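Grille de contrôle – salle de pliage et réserve – site Olivares
Relevé de janvier, passage de 8 h 40
Fiche 33 – à laisser dans le classeur, version papier fait foi

Légende : C = conforme / NC = non conforme / R = à revoir / SO = sans objet

1. ACCÈS ET CIRCULATION

1.1 Porte d'entrée ouvre en grand – C
1.2 Porte coupe-feu réserve fermée, pas de cale – NC. Cale en bois retrouvée dessous, encore. Retirée.
1.3 Passage libre jusqu'à l'issue – C
1.4 Affichage évacuation lisible – R. Plan de l'ancien agencement, la réserve n'y figure pas. Refaire.
1.5 Éclairage de secours – C, testé bouton
1.6 Carton au sol devant le rayonnage noir – NC. Rempli de paquets colorés, on bute dedans pour atteindre les tablettes du bas. À vider ou à mettre ailleurs, décider.

2. ÉLECTRICITÉ

2.1 Tableau accessible, portillon fermé – C
2.2 Test différentiel – C
2.3 Multiprise blanche au sol, sous le bord de la table – NC. Fiches branchées dessus, câble blanc qui traîne. La fixer en hauteur ou passer sous goulotte. Goulotte Mendden vue en stock la dernière fois, vérifier qu'il en reste
2.4 Chargeur sur la desserte en bois foncé – R. Câbles avec. Débrancher le soir.
2.5 Pas de multiprise en cascade – C
2.6 Fer et presse vapeur – SO, partis en révision

3. POSTE DE PLIAGE

3.1 Table stable, ne bouge pas à l'appui – C
3.2 Plateau propre – NC. Petits grains foncés éparpillés à droite du tee-shirt. Pas identifié. Coup de chiffon sec puis humide avant de reposer du textile, surtout le clair.
3.3 Bords du plateau, pas d'éclat qui accroche – C, passé la main tout le tour
3.4 Article bien à plat, rien qui pend – NC. Tissu qui descend par-dessus le bord avant. Recentrer avant de plier
3.5 Qualité du pli – R. Tee-shirt orange plié à peu près en deux, couche du dessous qui dépasse, ourlet qui fronce. A reprendre : col d'abord, manches, puis le bas.
3.6 Marquage protégé – R. Logo blanc sorti sur le bord du pli. Consigne de la maison = logo à l'intérieur ou au milieu du carré, pas sur l'arête. 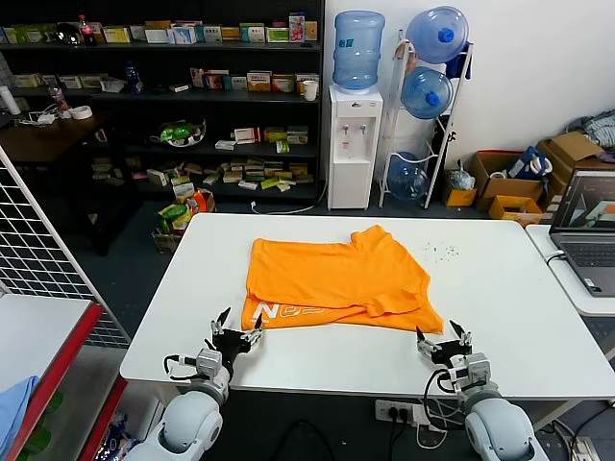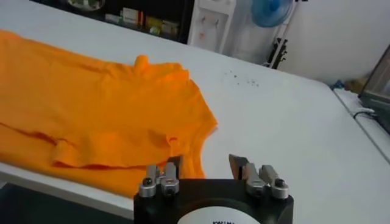

Poste de pliage, tee-shirt orange, deux vues – points 3.4 à 3.6

3.7 Gabarit de pliage au poste – NC, pas trouvé. Demander si resté chez Grollport.
3.8 Hauteur de table – R. Mal au dos signalé deux fois. Prévoir réhausses.

4. RAYONNAGE ET RANGEMENT

4.1 Grand rayonnage noir fixé au mur – R. Équerre du haut non vue, trop de boîtes devant. Dégager et regarder. À faire avant tout rajout de charge !
4.2 Charge lourde en bas – R. Bouteille de cola tout en haut avec les boîtes, à descendre.
4.3 Boissons et alimentaire séparés du reste – NC. Cola en haut, tasse blanche en bout de tablette, un bol plus bas avec des choses vertes dedans. Tout ça sort de la zone textile, voir coin pause.
4.4 Flacons étiquetés – R. Petite bouteille bleue à côté de la tasse, petite bouteille transparente près de la desserte. Contenu à vérifier et étiquette à mettre. Si doute on jette.
4.5 Boîtes empilées sans risque de chute – C pour le bas, R pour le haut
4.6 Panneau grillagé blanc – R. Debout le long de la table, juste posé contre. Attacher ou coucher. Colliers dans le tiroir Skullo.
4.7 Étagère blanche à liseré rouge – C. Tissu bleu clair posé dessus, à plier ou à mettre au lavage, pas les deux tas.
4.8 Desserte – C. Rouleau de scotch à ranger, petit cylindre blanc : je sais pas, laissé en place.

5. INCENDIE

5.1 Extincteur accroché, goupille en place – C
5.2 Numéro relevé : 2047 – concorde avec registre
5.3 Dégagement devant l'extincteur – C
5.4 Textile éloigné du convecteur – C, mais limite côté sacs. Repousser.
5.5 Détecteur, voyant – C

6. HYGIÈNE ET DIVERS

6.1 Poubelle avec couvercle – NC, couvercle cassé
6.2 Trousse de secours complète – NC. Plus de pansements moyens, compresses périmées. Référence 102 du bon de commande.
6.3 Sol sec, pas glissant – C
6.4 Aération – C, fenêtre ouverte à l'arrivée, donc froid dans la salle
6.5 Savon et essuie-mains – C

COMMENTAIRES

Le plus urgent : multiprise au sol (2.3), fixation du rayonnage (4.1) et la cale (1.2). La cale c'est la troisième fiche de suite. Si elle revient je la garde.

Pour les plis, rien de dangereux, mais les articles pliés comme ça ne tiennent pas en pile et on les retrouve par terre, donc point noté quand même. Reprendre la consigne avec toute l'équipe, cinq minutes suffisent.

Carton du 1.6 – si c'est du réassort, il manque l'étiquette d'arrivée. Si c'est du retour Grollport, il part au quai.

Goulotte : prendre la largeur au dessus, l'autre fois ça rentrait pas avec les fiches coudées.

Délai de levée des NC : 8 jours, sauf 2.3 et 1.2 = aujourd'hui.
Recontrôle : février, même parcours, commencer par la réserve.

Visa contrôle : fait
Visa responsable de site : en attente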